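Home News Labs Visits Contact

Open day at the Moltcombe lab, Tue 23 February

The Undard group had its doors open until late afternoon, and I spent most of my time at the Talpur bench. Ewurabena Laryea gave the talk.
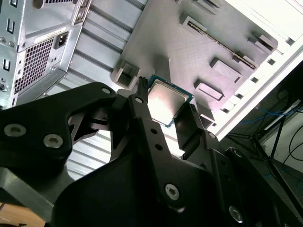 Talpur is a way of learning part handling from 72 human-guided runs per task. Laryea said earlier methods needed 1,305. The wrist view matters most, she told us, and with a CPU held between the two fingers over an open case I could see why: the shine on the metal lid glows almost white. Her group reports 48 good placements out of 20 more tries than last May's 28.

3 comments 20 shares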